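Cleaning the House When Somebody Has the Flu
Plistine Home Notes, updated 12th November

We had the flu come through our house in July, of all months, and I learned a good deal about wiping things down in the course of one long, sweaty week. Now that the regular season is on its way, several of you have asked me to write out what I do, so pour yourself something warm and I'll go through it from start to finish.
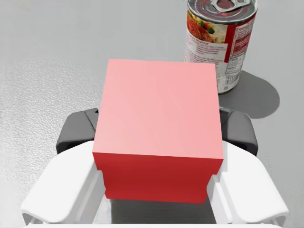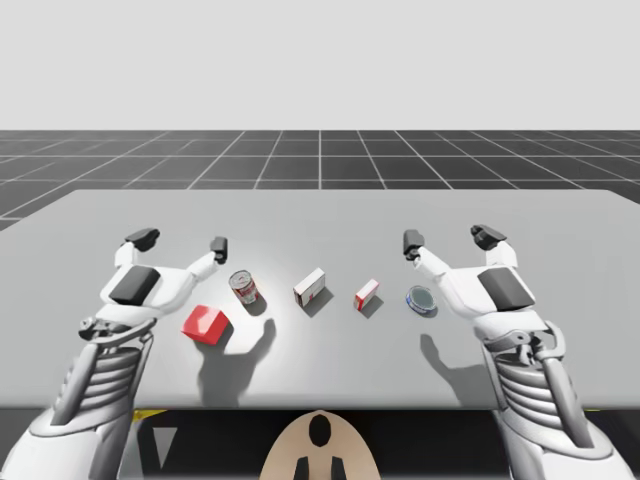

Cleaning and disinfecting are two separate jobs, and the order matters. Cleaning takes off the dirt and grease with soap and water, and disinfecting deals with the germs that are left. How long the first job takes depends a lot on the shape of the thing in your hand. Something like that red cube, with flat sides and no seams, is done in a couple of wipes. Anything ridged, like the accordion-looking wrist on the left arm over the table, is a different story, and at my house that means the vacuum hose, the bendy shower pipe and the grip on my mother-in-law's walker. For those I use an old toothbrush and plenty of soapy water, and I go along every groove before I even think about opening the disinfectant.

What you'll need

Dish soap and a bowl of warm water
Clean cloths, more than you think (I keep a stack of 20 cut from old towels)
A household disinfectant that lists flu viruses on the label
Disposable gloves
An old toothbrush
A lined trash can with a lid

Step 1. Open a window

Even a crack will do if it's cold out. The smell of disinfectant builds up quickly in a small bathroom, and fresh air is good for the patient too. Put your gloves on while you're over there, or you'll forget them like I do.

Step 2. Walk the route

Start at the sickbed and go wherever the sick person goes - to the bathroom, to the kitchen, back to bed by way of the couch. Touch nothing, just look. Door handles, light switches, the faucet, the toilet handle, the fridge door, the remote, the phone charger. In our place on Hemmin Street the worst offender was the stair rail, which everyone grabs and which I had never once washed (I'm not proud of it!).

Step 3. Soap and water first

Wring the cloth out well and work from the cleaner things to the dirtier ones, leaving the toilet for last. Change cloths when you change rooms. Used ones go straight into a bucket, never back in the bowl. Rinse off the soap with a fresh damp cloth and let things dry.

Step 4. Disinfect, and then wait

Read the label for the contact time, meaning how long the surface has to stay visibly wet. The bottle I use says 5 minutes, and yours may say something else entirely. If it dries early, put on a bit more. Please don't mix products. Bleach with ammonia or with an acid cleaner like vinegar makes a dangerous gas, and plenty of ordinary bathroom sprays contain one or the other.

For phones and remotes, turn them off first and use a wipe the manufacturer says is safe. Never spray them directly.

Step 5. Laundry and dishes

You can wash the sick person's sheets along with everybody else's. Don't hug the pile to your chest on the way to the machine, use the warmest setting the fabric allows, and dry it all the way through. Dishes go in the dishwasher or in hot soapy water as usual.

Step 6. Gloves off, hands washed

Peel the gloves off inside out, drop them in the lined can, and wash your hands with soap for a good 20 seconds, thumbs included.

I do the whole route once a day while somebody is ill, and the bathroom again in the evening if we're sharing it. Next week I'll get to humidifiers, which need a page to themselves.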